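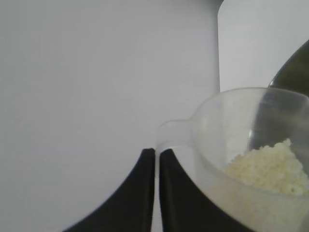
Monday, 9:40

Picked up the flat-field problem on the Skaranier wide-angle frames again. Irja Riihimäki left a note on Friday's run saying the residual gradient is still there after the new correction, worst in the blue channel. I get the same thing. Left to right it drops by 7 counts across the detector in the orbit 2,621 frames, and the sky background should be level there.

Checked the obvious items first. Dark current is fine. Bias is fine. The shutter term was being applied twice for exposures under 800 ms because the Iteo script reads the header value and then adds the table value on top. Fixed that. It took out the offset in the short exposures but did nothing for the slope, so the two problems are separate.

Next tried rebuilding the flat from the limb-free frames only. Sindlow has enough of them from the cruise phase if we accept the noisy ones. Stacked 1,000, median combined, normalized on the center box. The new flat differs from the old one mostly along the left columns, where the old one was made with the dust cover partly in the beam. Applied it to the test set and the slope comes down by half in red, less in blue.

What is left in blue looks like scattered light. It changes with sun angle, and a flat can't do that. Toivonen had a stray light model for the older camera with the same baffle – the code is on the group disk but the geometry file is missing. Have asked for it.

To do:
Rerun the short exposures with the corrected script and replace the ones on the server.
Plot blue slope against sun angle for all orbits we have.
Ask Irja which center box she used. Mine may be too close to the dead column.

15:20 – Short exposures rerun and copied over. Old versions are in the folder marked hold, please don't delete them yet. Sun angle plot is half done, the pointing file stops before the last six orbits. Geometry file not in yet.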